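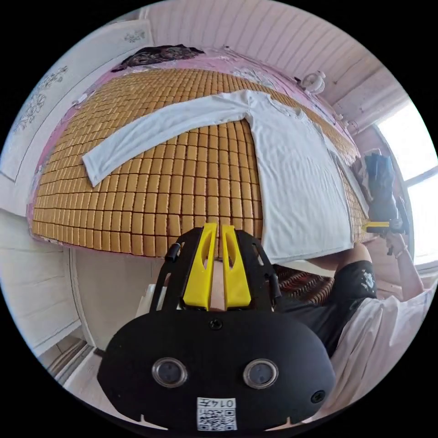

What is a good place to fold a long-sleeved shirt if there is no big table in the home?

A made bed with something firm and flat on top of it works well, as long as there is enough room to spread out both sleeves.

Imbridge laundry ends free folding, offers home lessons instead

August 16, 2026

Mular, the wash-and-fold laundry on the main street in Imbridge, will stop folding shirts as part of its regular price at the end of the month. Customers who want their shirts folded will pay extra. Everyone else will get them back on hangers or laid loosely in the bag, and the laundry is handing out a printed sheet on how to do the folding at home.

The change affects long-sleeved shirts and blouses only. Towels, sheets, T-shirts and underwear will still be folded at no added cost.

In a notice taped to the front counter, the laundry said long sleeves take up more of the staff's time than anything else in the bag. On a busy day the shop handles 300 shirts, most of them from the Kedalwood apartments across the river. The notice said the choice was between raising the price for all customers and charging only those who send in shirts.

Kedalwood has 2,130 residents, and many of the buildings there have no laundry room. The apartments are small. Several residents waiting at the counter said they had no objection to folding their own shirts but had nowhere to do it, with kitchen tables that seat two and no room for an ironing board.

The sheet takes that into account and is written for people who fold on the bed. It asks them to pull the covers straight and put down a flat layer before starting. A woven sleeping mat of the kind many households use in summer will do the job. A white long-sleeved shirt spread over a tan mat made of small tiles, with a pink sheet under it, is easy to see and easy to straighten. A beach towel folded in half is given as the other option, though it tends to slide.

There are six steps on the sheet:

Button the shirt at the top, the middle and the bottom.
Lay it face down with the collar away from you.
Smooth the back with your hands, from the collar down to the hem.
Bring one side in toward the middle and turn the sleeve down so it lies along the body.
Do the same with the other side.
Fold the bottom third up, then fold again to meet the collar.

Thin cotton should be folded soon after it comes out of the bag. Shirts that have been sitting for a day can be shaken out by the shoulders and left on a hanger in the bathroom while the shower is running. The sheet also says to keep a fan pointed away from the bed while folding, as light sleeves will lift and cross over.

Lecomte, the home goods store two doors down, has put a small display of sleeping mats and flat storage boxes in its window. The store said it sold out of the single-bed size in July and is waiting on a delivery. Larger mats are in stock.

The store and the laundry will hold a free folding session in the back of the Lecomte shop before the new prices begin. There will be two beds set up, one single and one double, so people can try the method on the size they have at home. Those coming are asked to bring a shirt of their own, clean and dry. Children's shirts are fine, and the sheet has a shorter version for them that skips the last fold.

Not all customers are pleased. One Kedalwood resident, who drops off work shirts twice a week, said the old service was the reason for walking past a cheaper laundry near the bridge. Another said the shirts always had to be refolded anyway to fit the drawer.

The new charge will be $5 for each bag that contains shirts to be folded, whatever the number. Customers who paid in advance for a monthly plan will keep the old service until the plan runs out. New plans will be sold in two versions, with and without shirt folding.

Mular said it would look at the arrangement again in November, when heavier shirts and sweaters start coming in. Sweaters are not part of the change for now and will be folded as before.

Copies of the sheet are at the Mular counter, at Lecomte, and in the entry halls of the Kedalwood buildings next to the mailboxes. It is printed on both sides, with the shirt steps on the front. The back covers pants and fitted sheets.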